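Cesevov hand-held gripper kit: frequently asked questions
20th November
Posted by Tandcombe product support

What is in the kit?
Two hand-held grippers, left and right, each with its own cable, one interface box, a mounting plate for the box and a set of spare jaws. The work board is sold separately. Order code 609 is the kit alone; order code 590 is the kit with the board and clamps.

What is the kit used for?
Recording demonstrations of two-handed tasks. An operator carries out the task with the grippers in place of bare fingers, and the recorded jaw and hand motion is used to train a robot arm fitted with matching jaws. No arm is needed during recording.

Does it work with arms from other makers?
The recordings are in an open format. Matching jaws are available for the Kestov and Hegde wrist flanges. For any other flange, send us the bolt pattern before ordering.

Is there a wireless version?
No. Power and data share one cable per gripper. A wireless version was tested in October and withdrawn, as dropped samples spoiled the timing between left and right.

How long can an operator work in one go?
We advise a break after 6 recordings of a long task such as shelving or packing. Grip force falls off with tiredness and the later recordings are harder to use.

What is the largest object the jaws can hold?
It depends on thickness, not overall size. Anything that fits between the open jaws can be held, up to a mass of 400 grams per gripper. Heavier items should be lifted with both. Very glossy covers may slip; fit the rubber pads from the spares bag.

Can the grippers reach into narrow spaces?

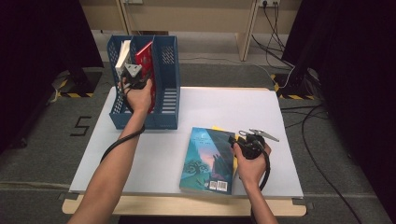

Clearance around the jaws decides most of this, and it should be checked before a task is written up. Drawers and open trays rarely cause trouble. Upright dividers need more care, as the body of the gripper is wider than the jaws. With a three-compartment file organiser like the blue one, the left gripper can be lowered in beside the red book, but it takes up space in the next compartment as well. Leave a free slot where the task allows it, and lay the next book flat within reach of the other hand.

How should the cables be routed?
Back along the forearm, with enough slack for the elbow to bend fully. Do not tape them to the board.

Do the grippers need calibrating?
Once per session. Close both jaws fully, hold the button on the interface box until the light turns green, then open them fully. Repeat after changing jaws or pads.

Can the board be used on any table?
Any flat table with an edge the clamps can grip. Check the clamps at the start of each session.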